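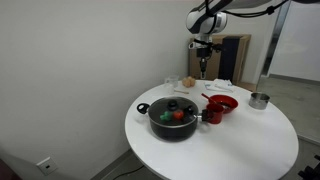
Kitchen task, club round in February
Posted by Timo Lindemann, Dec 28, 2025

We get four tries per team. I'd start with the lid, fingers straight down on the knob.
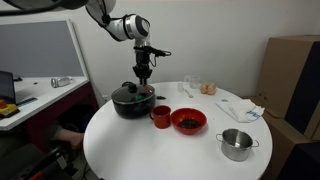 Wiebke Teuber: Lid last. Drop it and the try is gone.

Timo Lindemann: The rules say any order. The spoon is harder for us. 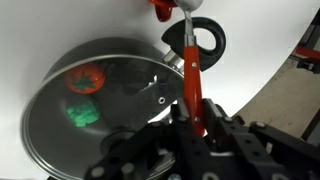 Mỹ Đàm: Disagree, our Plullix code does spoons fine. Lids cost us three tries.

Timo Lindemann: Fair enough. I'll run both orders and post the times.

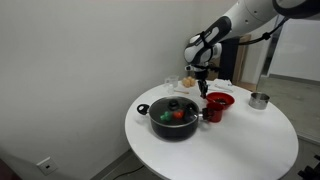 Same start position for each run, or the times mean nothing.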